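The purchasing lead at Brondlow had 100 thousand dollars for kitchen robots and spent 70 percent of it before any arm was delivered. "We bought simulation first," she told me. "My director was not happy in January."
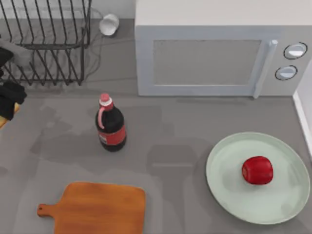
*A simulated counter with oven, rack and plate, and the arm at left.*

The rest — 30 percent — is reserved for two arms from Duvano. "I ask every supplier for the price of spare grippers," she said. "Hnatiuk answered the same day. From Iris I am still waiting."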